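Taste testers wanted for the Orkstead Community Cookbook

Do you cook at home? Do you have opinions about soup? We'd love to have you!

Orkstead is putting together its first town cookbook in over 50 years, and we're looking for 75 home cooks to try out the recipes before they go to print. You don't need any training, and you don't need a fancy kitchen. If you can follow a recipe and tell us where you got lost, you're exactly who we're after.

We've been collecting recipes since spring and the pile is wonderful. There's a walnut and pepper dip from Birsen Dönmez that has already disappeared from two of our meetings before anyone could write down what they thought of it, and three competing versions of potato dumplings (we plan to print them all and let the families sort it out). Some came to us typed, some on the backs of envelopes, and one says only "bake until done." That's where you come in.

What you'll do

Each tester gets 4 recipes, picked to suit your diet and the equipment you have. Cook each one at home at least once, following the directions as written even if you think you know better, and fill out a one-page form. We want to know how long it took, what confused you, how many people it fed and whether you'd make it again. Scribbles in the margins are very welcome.

You'll have six weeks, starting in November. We pay back your grocery costs up to $50, so please hang on to your receipts.
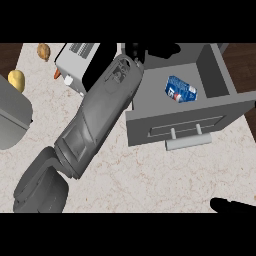

A light marble countertop and a toaster.

Who can join

Anyone 18 or older who lives in Orkstead or Alberg and has a stove that works. Beginners, please don't be shy! We especially need people who don't bake much, people cooking for one, and households with small kids. If you have a food allergy, tell us on the form and we'll match you with recipes that leave it out.

We're also short on testers who read Turkish or Hindi and could check a few translations against the originals. Kuldeep Sengar is handling that part and would be very glad of the company.

The tasting night

Once the forms are in, we'll get together on a Tuesday at 6:30 p.m. in the Alberg library meeting room. Bring your favorite of your recipes and a container for leftovers. Every tester gets a free copy of the finished book, with their name in the back.

How to sign up

Pick up a form at the front desk of either library, or ask for one to be mailed to you. Fill in both sides and leave it in the box marked "Cookbook," attention Bakari Ondieki. You'll hear back within a week.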